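I got called for jury duty in September, and I can finally talk about it. Prastbridge courthouse, third floor, chairs that hate your back. The case was a guy accused of taking 2,590 dollars from the till at Kuusk, the hardware store, over 10 months. 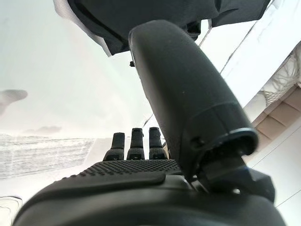

Three fingertips, up close

So anyway, we deliberated for five hours! I went in pretty sure he did it. Then we asked to see the till records again (they let you do that, who knew) and half the shifts weren't even his.
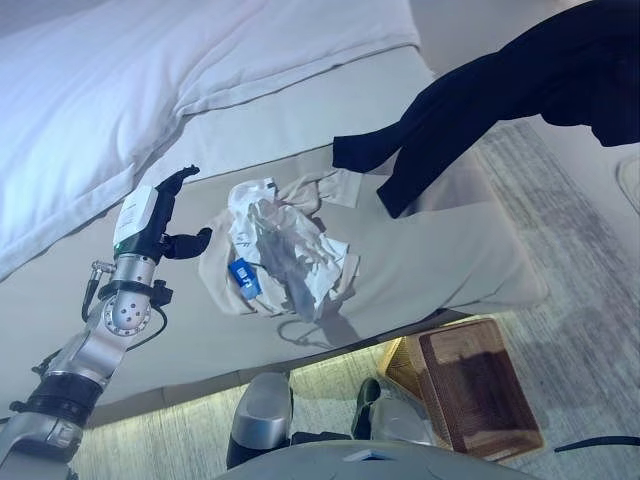
By then I was wavering, and so was the retired bus driver next to me. One woman held out until nearly dinner. We came back not guilty, and he just put his head down on the table. I slept terribly that night and I still think about the store owner, who was out all that money either way.

Bring a sweater if you get called. And snacks.

2 comments

Ona Jankauskaitė: I did mine in Tarnelov and we got sent home after 3 hours. Jealous!

Piret Kuusk: No relation to the store, before anyone asks. Did they pay for parking?

Recent posts
The parking ticket I fought and lost
Moving day, part two
Soup again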